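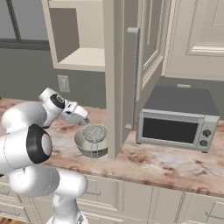 A small pale bowl on a marble countertop.

Where does marble come from?

Have you ever put your hand on a marble worktop in summer? It feels cool and very smooth. Marble is a kind of rock, and its story begins in the sea.

Long ago, tiny sea animals lived in warm water. When they died, their shells fell to the bottom and made a thick layer. More and more shells came on top, and slowly the layer was pressed into a rock called limestone.

Then the limestone was pushed deep into the Earth, where it is very hot. The heat and the weight changed it, but it did not melt. New crystals grew in it, packed tightly together. Now it was marble! A rock which is changed in this way is called a metamorphic rock.

Pure marble is white. The coloured lines in it are called veins, and they come from other minerals. Iron can make red, brown or pink - the same iron that makes an old nail rusty.
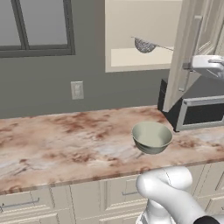

Rust-brown and pale grey veins in a pinkish-beige marble top.

People cut marble from the ground in a place called a quarry. They use long wires with small diamonds on them, because diamond is much harder than marble. Then the block is sliced and polished until it shines.

Try it with a grown-up: put one drop of vinegar on a broken piece of marble. Look closely and you may see little bubbles. Never do this on the kitchen worktop, as the vinegar leaves a dull mark!

Written by Geetha Amin

50 shares
3 comments

More to read
Why is the sea salty?
How do crystals grow?
What is inside a volcano?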